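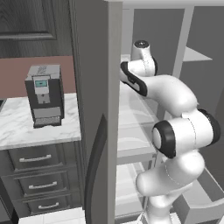
Load-in and Stage Safety Checklist, with comments
Zomholm Hall, main room and loading dock
Show: Majimbun with support from Jakholm
Walked and written up by Hwa-young Gil, April 6, 2019
Copy to Thijs De Bruijn, production manager for the Majimbun tour

Hello everyone, and welcome back to those of you who were with us for the December show. I've kept the same order as last time so you can follow it from the dock door to the back of the room. OK means I looked at it and I'm happy. FIX means it has to be done before doors. WATCH means you can go ahead, but keep an eye on it, please.

LOADING DOCK AND RAMP

Dock door opens and locks in the up position – OK
Comment: It's still slow and it still groans, but the lock pin seats all the way and I hung on it a bit to be sure. Please put the pin in every single time, even if you're only bringing in one snare drum.

Ramp surface – WATCH
Comment: The grip tape has lifted along the left side near the bottom. I pressed it back down and ran some fresh tape over it, and it held fine under my boots, but bass cabinets on casters are another story. Two people on anything with wheels, one above and one below.

Dock lights – FIX
Comment: One of the two floods is out. Load-out will be well after dark, so I'd like this one changed while the crew is at dinner. Spare lamps are on the shelf behind the ticket office door, next to the lost umbrellas.

STAGE DECK AND RISERS

Deck sections level and latched – OK
Comment: I went over all of it on my knees with a flashlight. No gaps wide enough to catch a heel.

Drum riser legs and bracing – FIX, then OK
Comment: Four legs, and the back right one had its clamp only hand-tight. Thijs tightened it while I stood there, and then he jumped on it, and then I jumped on it too. The Majimbun drummer plays hard, as anyone who has heard the live record knows, so please check that same clamp again between sets when Jakholm's kit comes off.

Stage edge marked – WATCH
Comment: White tape is down along the front and both sides. It gets scuffed to nothing once people start putting wedges and pedalboards over it. A fresh strip after soundcheck would make me feel a lot better.

Stage stairs, left and right – OK
Comment: Handrails are solid on both. The glow strips on the stage left stairs are getting tired and I've put new ones on the order list.

POWER AND CABLE

Stage distro cover closed, breakers labeled – OK
Comment: Somebody labeled these beautifully since December and I would like to shake that person's hand.

Ground fault protection tested – OK
Comment: Every stage outlet tripped and reset the way it should. I tested them with the backline disconnected, so the guitar techs needn't worry about their racks.

Cable runs across walkways – FIX
Comment: The main snake crosses the aisle to the mixing desk with covers over most of it and bare cable for the last stretch. We do own enough ramp covers. Seven of them were stacked behind the merch tables, where they were protecting the wall very nicely.

Extension cords – WATCH
Comment: I pulled one orange cord with a nick in the jacket and cut the plug off so it can't wander back into use. If you brought your own from home, show it to me first. I won't be cross.

RIGGING AND LIGHTS

Safety cables on all fixtures – OK
Comment: Checked from the lift, one at a time, with Thijs calling them off the plot. He also spotted a loose gel frame I'd gone right past, so thank you, Thijs.

Backdrop – WATCH
Comment: The Majimbun backdrop is new and it's bigger than the one we were told about. The fire treatment certificate is in the production folder. The bottom hem hangs close to the floor lights at stage right, so those have been moved forward. Please leave them where they are, even if the picture in the lighting notes says otherwise.

Haze machine – OK
Comment: On a level surface, nothing stored on top, fluid bottle capped. Let the front desk know before you run it for soundcheck.

AUDIENCE AREA AND EXITS

Posted capacity visible at both entrances – OK
Comment: 669 standing, and that number includes guest list. I say this with love to whoever looks after the guest list.

Exit doors open freely from inside – FIX
Comment: The house right door opened only partway when I pushed it, with a stack of Brestomholm rental cases on the other side. They need to go to the truck or along the far wall. This is the item I care most about on the whole sheet. I'll come back and push that door myself, and we don't open to the public until it swings all the way.

Front barrier – OK
Comment: Pinned and footed the full width. I left the gap at house left for the medics, so please don't park the photographers in it.

Hearing protection – OK
Comment: Free earplugs at the bar and at coat check. There's a jar at the monitor desk as well, and crew are very welcome to use it.

STILL OPEN AT TIME OF WRITING

Dock flood lamp – house crew
Cable covers to mixing desk – audio
Cases behind house right exit – Brestomholm and Thijs
Recheck riser clamp at changeover – stage manager
New tape on stage edge after soundcheck – stage manager

Put your initials next to your line once it's done and leave the sheet on the clipboard by the monitor desk. I'm in the building until load-out is finished, on radio channel 2.

Hwa-young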